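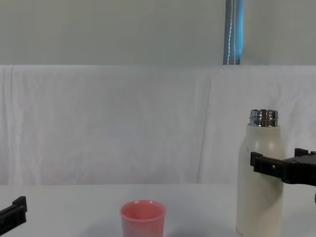 **Kongkaew, 4 January 2022**

## Ninurero gripper kit (pair), club edition

So we finally have these on the page! This is the two-gripper set my students use for the pouring challenge at the Evalov after-school robotics club, and after a term and a half of kids dropping things I feel ready to sell it to other people's kids.

You get a left and a right, both black, with flat finger plates. The flat plates were my big worry, because I figured a round bottle would just roll out of them. A tall insulated bottle is a fair test (they're heavy when full, and smooth), and my group grabs it around the middle, below the shoulders. Higher up they tend to tip it. Start with the cap off, please, or you'll spend the whole first meeting on unscrewing and never get to the pour.

The left one mostly waits its turn in our version of the task. Manee Sitthichai, who coaches the other team, has hers steady the cup the whole time and gets cleaner pours than we do, so try it both ways. I'm stubborn.

### What's in the box

- 2 grippers, left and right
- 12 spare finger pads
- 2 mounting plates with screws
- Printed task cards for 12 club meetings
- One hex key (tape it to something, I'm begging you)

The arms aren't included. The plates fit the Dedside classroom arm, old and new base, and I haven't tried anything else.

### Price and shipping

3000 baht for the pair. I pack them myself, so give me around 53 hours from payment before you write asking where they are. Orders of more than one set go out together.

### Setting up your table

A plain white top and a plain cloth behind it work great for us. Pick a cup in a color that stands out, too. We like pink! Run the first few tries with an empty bottle, then rice, then water, and keep the power strip off the floor on water day.

Spare pads on their own should be back in stock by July. If your club wants the task cards without the hardware, just ask and I'll send the file.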